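Notes from the Demo Desk: Teaching by Remote Control

Tendel spent most of January telling people that its home robot can be taught any household job in an afternoon. You steer the machine through the chore a few times, it copies you, and you go back to your life. I went along to one of the sessions at Vundivby to see how much of that holds up. The teaching was done in a simulated house, with a person at a desk driving the robot by hand controller and every move going into a log.

I got a turn. The controller is easy enough to hold and very hard to use well. You move your wrist, the robot moves a moment later, and you spend your time correcting the last correction. Driving through the house was the simple part. Deciding where to stop before reaching for anything on a piece of furniture took me far longer.
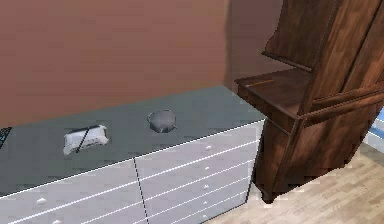
Gráinne Ní Chonaill wrote in after my last column to say I was being unfair to the whole idea. She drove one of these for a month, and by her account the clumsiness wears off by the second week. "You stop thinking about your hand," she wrote, "and after that the recordings are worth keeping." She may be right, but a month of practice is a long way from an afternoon, and the afternoon is what's in the brochure.

My bigger complaint is with the counting. Tendel's team recorded 60 runs of a single pick-up task during the session. Of those, 28 were kept for training. When I asked Diarmuid Heffernan why the others were dropped, he said the drivers had hesitated, or bumped something, or taken a route they couldn't explain afterward. Fair enough. Still, somebody has to sit and watch all 60 to find the good ones, and that person's hours don't show up in the price.

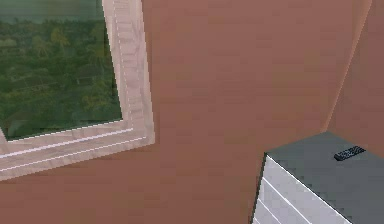
Then there is the matter of what the robot learns from the runs that survive. Vega Requena, who did most of the driving, has a habit of pausing before she closes the fingers. The trained robot pauses too. It has no idea why she does it, and neither does she. If a different person had taught it, you'd have a different robot, and I'd like to see someone at Tendel test that before they talk about selling lessons from one house to the next.

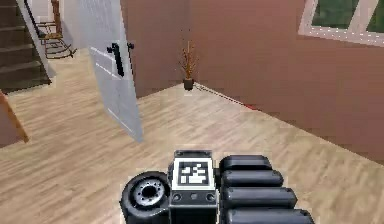
I asked for one change to the test, and to their credit they said yes. I wanted the trained robot to start from a spot nobody had used while teaching it. In a house like this one, a door left partly open or a potted plant on the floor in the corner is the kind of thing a driver steers past without a thought, and I doubt a couple dozen good runs cover it. From the usual starting spot the robot finished 16 tries out of 20. From mine it finished 2. Diarmuid said more runs would fix it — maybe so, but that's more afternoons.

I don't think the method is a fraud. Watching a machine repeat something I had just steered it through was a small thrill, and I'd take it over writing instructions line by line. I'd just like the sales talk to include the bad runs. Odix is planning an open session on the same setup in the spring, and I've asked to bring two drivers of my own who have never touched the controller. They haven't answered yet.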